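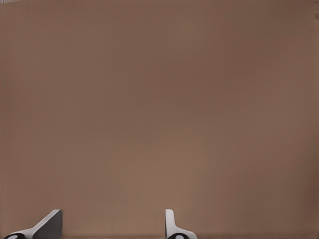 Search minutes and papers Enter keyword Go

Working Group on Good Practice for Simulated Handling Tests
Minutes of the meeting held on 26 Feb 2021 by video call

Chair: Leobardo Montes
Minutes: Rocío Ayala
Members were present from Derketti, Brurnuvia, Khổng and Nestley. Apologies were received from the second member of Brurnuvia, who will send his remarks in writing.

1. Opening and agenda

The chair opened the meeting and welcomed the new member from Khổng. The agenda was accepted with one change: the point on naming of arms was moved before the point on episode records, as the second depends on the first.

2. Minutes of the previous meeting

The minutes of the October meeting were approved with two corrections. In point 4, "shall" is to be read as "should". In point 6, the word "operator" was used for two different persons, the one who gives the commands and the one who approves the recording. The secretary will correct the text and put "reviewer" for the second person.

3. Draft 9 of the guideline, section on left and right

The secretary reminded the members that the draft speaks of the left arm and the right arm, but does not say from which side one looks. Derketti uses the side of the robot. Nestley uses the side of the viewer in its reports and the side of the robot in its data files, and admitted that this has led to mistakes more than once.

After a discussion it was agreed that the guideline will always use the side of the robot. When a report shows a view in which the sides are exchanged, the text under the view must say so. Brurnuvia asked for a transition time for older reports. This was granted until the next full revision.
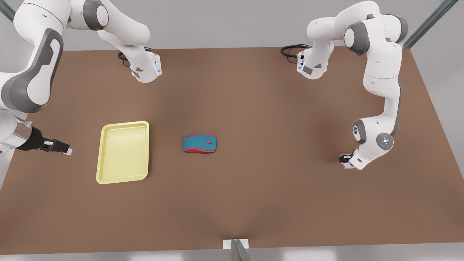
The member from Khổng asked if the same rule should be applied to the names of the cameras. The chair considered that it should, but the wording needs more care, because some groups have a camera on each wrist and others have only one. Khổng will write a proposal of not more than half a page.

Decision 3.1: Left and right are given from the side of the robot.
Action 3.2: Khổng to propose wording for camera names.

4. Start condition of a test

Section 5 of the draft says that a test begins "when the scene is ready". Several members found this too open. Derketti proposed four conditions, which were read aloud:

- all objects are at rest on the work surface, or held by a gripper if the task demands it;
- each gripper is in the state written in the task sheet (open or closed);
- no part of an arm is in contact with the work surface;
- the object list is complete and agrees with what is loaded.

Nestley objected to the third condition. In some of its tasks the fingers begin in contact with the table on purpose. It was agreed to add the words "unless the task sheet says otherwise". The chair asked the members not to use this exception as a general door for everything.

There was also a question about objects which belong to the set but not to the task. At present some groups leave them on the table and some remove them. The members agreed that both are allowed, and that the task sheet must name them in either case.

5. Wrist views in reports

The secretary presented the results of the review of wrist views. Of 2,137 episodes sent by the members, 1,797 had at least one wrist view stored together with the table view. The members found this acceptable for a first collection, but wish for a better result in the next one.

The review also looked at whether the wrist view lets the reader judge the position of the fingers in relation to the object. Brurnuvia said that its reviewers often approve a view when only one finger can be seen. The draft now requires that both fingers are visible at the start of the approach.

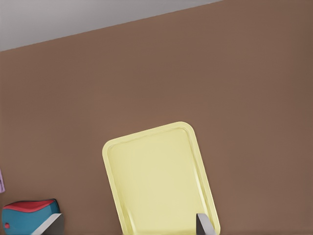
Wrist view with both fingers visible and the tray partly in view.

Derketti asked if it is necessary that the complete object is visible. The members thought it is not, and that such a requirement would exclude most close views of larger objects. The rule will speak only about the fingers and about the part of the object where the contact is planned. If this part is hidden, the table view has to be added to the report.

Decision 5.1: Both fingers visible at the start of the approach.
Decision 5.2: The complete object is not required.
Action 5.3: Secretary to put both sentences into section 7 and to remove the old table of distances.

6. Names of objects

Members had reported that the same object appears in the records with different names. One group writes "tray", another "plate", another "lid". For a person who searches the records later this makes much work. The chair suggested a common word list with one main name for each object and a field for other names.

The list made by Nestley has 299 entries and was offered as a start. Derketti remarked that many entries include the color, and that a name such as "yellow tray" stops being correct when the color is changed for a variation test. It was agreed that color goes into its own field. When a reviewer cannot tell from a wrist view what an object is, the name must be taken from the object list of the simulation. Guessing from the view is not accepted.

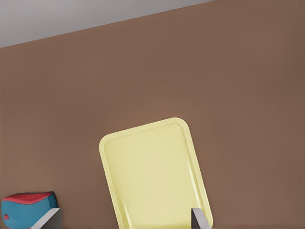 Leobardo Montes remarked that the word list should stay short in the first year, and that he would prefer to see forty names used by everybody before the rest is added. Derketti supported this. Nestley was ready to mark the most frequent names in its list and send them separately.

Decision 6.1: Color is recorded in a separate field.
Action 6.2: Nestley to send the short list before the next meeting.

7. Stopping a test

Only a short exchange was possible for this point. The draft distinguishes between a stop by the operator and a stop by the software. Khổng would like a third kind, for the case when the reviewer finds later that the start condition was not fulfilled. The chair was of the opinion that this is not a stop, but a rejection, and belongs in section 9. The point remains open.

Brurnuvia repeated its wish that rejected episodes are kept and not deleted. There was no objection, but the question of storage cost was raised and not answered.

8. Other business

The file format of the task sheet will be discussed when the written remarks from Brurnuvia have arrived. Members who still use the old template can continue with it for the moment.

The secretary asked that changes to the draft be sent in the comment form and not in the body of an e-mail, as two remarks were lost this way after the last meeting.

9. Next meeting

The secretary will send a proposal of dates. Papers should be received one week before.

The chair closed the meeting.

R. Ayala, for the minutes

Contact the secretary | Copyright Working Group on Good Practice for Simulated Handling Tests | Back to top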